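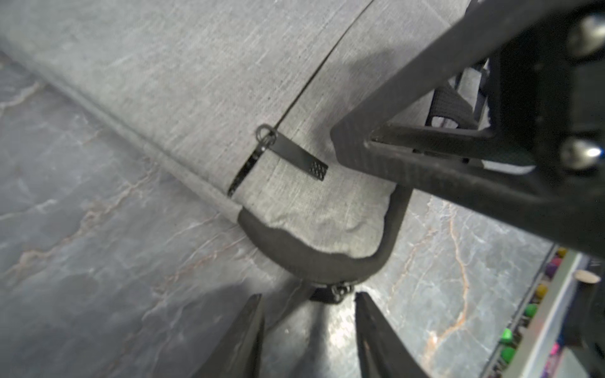

The Brunik buyer reckons the logo on the drinks pouches is still too pale, and could we please go darker before they sign off all 400. Fair enough! I'd thinned the white a touch too far on the translucent ones.

May 2021, print bench. Ran 10 test pouches with the Zirora ink, two passes, 40 seconds flash between them. Much better, though the small lettering in the web address has started to fill in (the "e" is nearly a blob). Going to try the finer mesh we bought for the Hundevico lip balm job in April, if I can find where it's been put.

Lanyards for Espiritu are boxed and labelled, so please don't nick that carton for anything else. They still owe us a delivery address.

Left on the rack: six good pouches, four duds. Don't stack them, they mark.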